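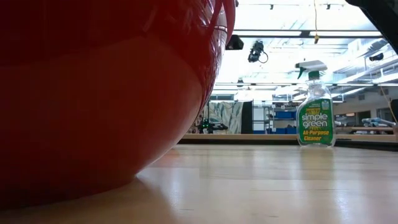
A morning at the Driltlow collection hall

Driltlow gather practice examples for robot arms, and in July they let a small group of us in to watch. I went with Leif Zoëga from our packing side at Bestport. We wanted to know how much work goes into teaching a machine a simple table job before we think about paying for one.

The hall is one large room with a very bright ceiling and ducts along one side. There are wooden worktops, shelving with blue bins, and a lot of equipment and cable overhead. It was noisier than I expected, mostly from the fans. Coats and bags go in a side room and phones stay in your pocket.

Hanne Hviid runs the hall and took us round. The station we spent longest at was doing household things, with a bottle of Simple Green cleaner standing at the far edge of the table and a big shiny red object close up to the camera. Leif asked about the shine. Hanne said glossy surfaces and clear plastic are among the hardest things for the system to learn from, as the ceiling lights show up in them and move when anything else moves. They keep plenty of both in the mix.

How a recording goes

An operator guides the arms by hand through one short task, start to finish. The cameras and the joint positions are saved together. Then the table is reset with things in slightly different places and the operator does it again. The aim at this station was 80 good runs in a shift. They had 49 on the board when we stopped for coffee, which Hanne seemed happy with.

Chenxi Tian checks the recordings. She plays each one back at double speed and marks where the task begins and ends. A fumble that the operator puts right is kept and labelled. A run is thrown out if a camera drops or somebody leans across the table. She had thrown out 14 that week and showed us 2 of them. In one I could not see the fault until she pointed to the clock, which had jumped.

Trying it

Visitors get a turn at a spare station. Mine was moving a sponge into a tray. The arms are light to move but there is a slight delay, and I kept closing the grip too early. Leif was better at it. Neither of our runs was saved.

Questions

I asked how many examples our own job would need. Hanne would not give a number without seeing the packing line. Changing the lighting or the table height means some fresh recording, and new packaging does too. Yamila Pereyra, who came from Prerby, asked who owns the recordings when a customer pays for them. It depends on the contract, and she was told to get it in writing.

Parking is behind the building and fills up by nine. There is no canteen, so bring lunch. Leif is sending Hanne our box sizes and a short film of the line.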